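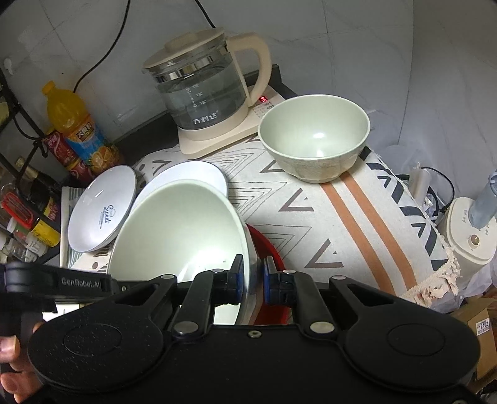
Clina Hand-Held Gripper Rental – Home Kit

I've been renting these out from our little shop in Prernby since January, and the question I get most is "do I need a robot for this?" Nope! You hold the gripper yourself, do ordinary chores with it, and the camera on the tool records what the fingers are up to. Your robot team gets the recordings later and can worry about the rest.

I picked the two-finger model because it's good with dishes. Bowls especially – you put one fingertip inside, one outside, and close on the wall. The pads face each other on the inner sides, so that's the part doing the work. It took me an evening of washing up to stop grabbing too deep. Go for the rim, go slowly, and give yourself a bit more room than you think (my plates are fine, thanks for asking).

What you get in the Niazi case: the gripper, a charger, a spare set of pads and a printed card with my setup notes. The case is big. Measure your closet!

Prices
One week: $80
Extra pads, per set: $83 for a box of ten
Refundable deposit: $1,022
Buy it outright: $1,252, used, checked over by Nabila Kusuma at our bench

Please don't dunk it. A damp cloth is plenty, and wipe the pads after anything oily or they'll start to slip.

If you've got a messy counter, leave it messy. Most of my repeat renters want real kitchens with the kettle and the soda cans left where they were – it's more useful to them than a cleared table.

Pickup is from the Donitz Street door, any time after 10 a.m. Shipping is extra and I'll quote you by email.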